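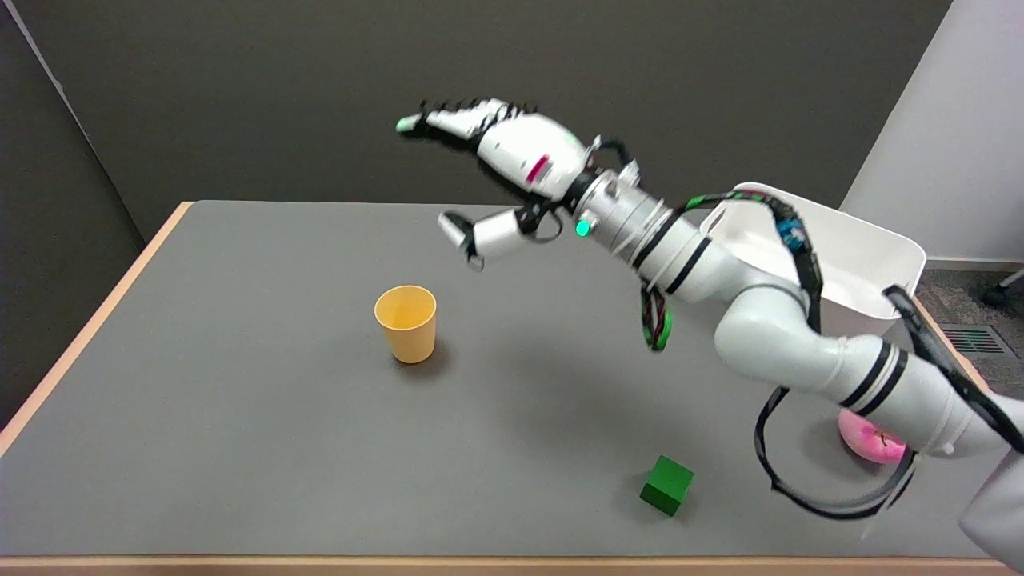 Mano robótica blanca sobre una mesa gris

4 de enero de 2024

Imprimir | Enviar por correo

Llevaba meses posponiendo el cambio de reproductor de pódcasts en el móvil. El de siempre, Kisari, funcionaba bien hasta la actualización de junio, cuando dejó de respetar el límite de espacio. Yo lo tenía puesto en 2 GB y un día me encontré con el almacenamiento lleno y 558 episodios descargados, muchos de ellos ya escuchados.

Escribí al soporte y me contestaron con un enlace a la página de ayuda. Borré la caché, reinstalé, volví a marcar la casilla de «eliminar al terminar». A la semana estaba igual.

Primero probé Jutano. Es gratis y tiene un buscador bastante bueno, pero las descargas automáticas solo funcionan con la aplicación abierta. Para mí eso la descarta. Yo escucho sobre todo en el tren, en un tramo con túneles donde la cobertura va y viene, y necesito que los episodios estén en el teléfono antes de salir de casa.

Al final me he quedado con Purar. La importación fue por archivo OPML, el de toda la vida: en Kisari está en Ajustes, Cuenta, Exportar suscripciones — bastante escondido — y en Purar se abre desde el menú lateral. Entraron todas las suscripciones menos dos, que tenían la dirección antigua y tuve que buscar a mano.

Lo que no se importa es el historial. Kisari me contaba 2.617 episodios escuchados y en Purar empecé de cero, con todo marcado como pendiente. Se puede marcar un programa entero como escuchado, pero hay que ir uno por uno. Tardé una tarde.

La configuración que uso ahora:

- Descarga solo con wifi y con el móvil cargando.
- Máximo de tres episodios por programa.
- Borrado a las 24 horas de terminarlos.
- Velocidad 1,2 en general y normal en los de música.

Con esto la aplicación ocupa alrededor de 610 MB y no ha pasado de ahí en varias semanas. La batería la noto igual que antes.

Pegas: el temporizador de apagado no se puede ajustar por minutos sueltos, y el widget se queda a veces con la carátula del episodio anterior. También echo de menos los capítulos, que en Purar salen solo en algunos programas. He leído que Kirui los muestra siempre, pero es de pago y de momento no me compensa.

Si alguien sabe pasar el historial de una a otra sin hacerlo a mano, que lo deje en los comentarios.

Compartir | 2 comentarios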